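Fullitz Folding Table — Set-up and Use Guide
Section 4: Preparing and Folding Cloth Items

Issued 2020-01-08. Replaces the September edition.

This section applies to napkins, table covers, drapes and similar flat cloth items processed at the Fullitz table. Read Section 3 (Cleaning the Tabletop) before you begin. Items with zippers, hooks or sewn-in weights are covered in Section 6.

4.1 Before You Start

1. Wipe the tabletop and allow it to dry fully.
2. Remove pens, clips and loose labels from the work surface.
3. Confirm that the item is clean and dry. Damp items must go back to the drying rack.
4. Check the care label. Items marked "Do not fold" are to be rolled on a Karppinen tube, 40 mm in diameter.

CAUTION: Do not place more than one item on the tabletop at a time. Stacked cloth slides and may pull the lower item to the floor.

4.2 Raising and Straightening the Cloth

1. Find two neighboring corners of the item. On large covers, follow the hem from one corner to the next.
2. Take hold of the item at both corners. Keep the grip close to the hem.
3. Raise the item above the tabletop until most of the cloth hangs free.
4. Draw the corners apart until the upper edge is nearly straight. Stop when the edge resists — further pulling will stretch the weave.
5. Let the lower part settle before going on. 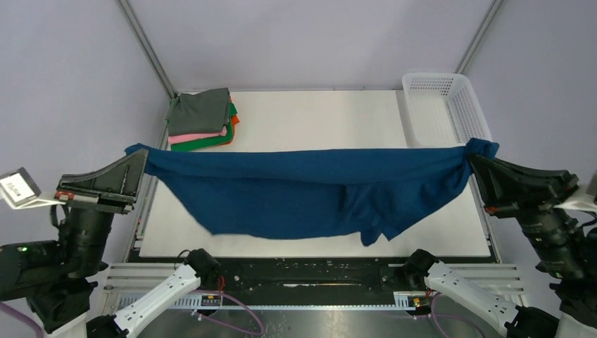 Figure 4-1. Dark blue cloth held by its upper corners over the white tabletop. Vertical creases remain right of center, with an uneven lower hem.

If the hem hangs unevenly, the cloth is usually gathered at one of the upper corners. Lower the item to the tabletop, open the gathered corner by hand and repeat steps 2 through 5. Do not shake the item.

NOTE: A narrow band folded over along the upper edge is acceptable at this stage. It is opened out in step 2 of the next procedure.

4.3 Laying Down and Folding

1. Lower the item so that the bottom hem touches the tabletop first. Move slowly toward the front edge as the rest of the cloth comes down.
2. Open any band or turned corner along the upper edge.
3. Smooth the cloth from the center outward with the flat of the hand.
4. Bring the left edge over to the right edge and align the hems.
5. Fold the upper half down over the lower half.
6. For items longer than 2,000 mm, repeat step 5.

CAUTION: Do not press folds with a hot iron on the tabletop. Use the Turov pressing board.

4.4 Storage

Place finished items on the shelf with the closed fold facing out. A stack must not exceed 600 mm in height. Covers made of Fleseck cloth are stored separately, as the dye may transfer to lighter items.

Inspect the tabletop surface after every 1,000 items and enter the result in the service log. Questions on this section should be sent to Jonas Steiner, Technical Documentation.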